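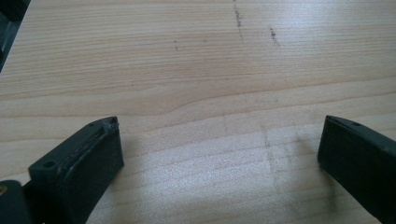

Notebook 5, p. 10

We use cookies to improve your visit. Accept / Manage settings

Bench surface: condition and finishing trial
Workshop, Bralari building. May, entry begun 9.40

The surface is pale, close to cream, with a faint pink-tan cast. The grain is fine and tightly packed over one part, then opens into a broad, shallow wave before it settles again. Mimoza Nedeljković considers it to be pine. I have entered it as "softwood, to be confirmed" until the Hindard delivery note is found.

Sanding is to follow the direction of the grain throughout. The wavy band should be treated with particular care, as the harder lines stood proud on the Quintela shelf after we pressed too heavily there. Hand block only; the machine sander is not to be used on this piece.

Finish: the clear water-based oil, thinned, first coat by cloth. Colleagues have asked for the pale colour to be kept, so the tinted wax is withdrawn from the trial. A test strip is to be made on an offcut before any work on the top itself. The 1000 grit paper is reserved for use between coats, and the 3000 pads are for the final rub only.

14.15. Offcut sanded and wiped down. First coat applied to one half, the other half left bare for comparison. Waldemar Baran to inspect under the window and initial the margin.

Outstanding: delivery note; fresh cloths; decision on whether the underside is also to be oiled.

2 comments | 0 shares

© Barent Workshop Notebooks. Contact | Back to top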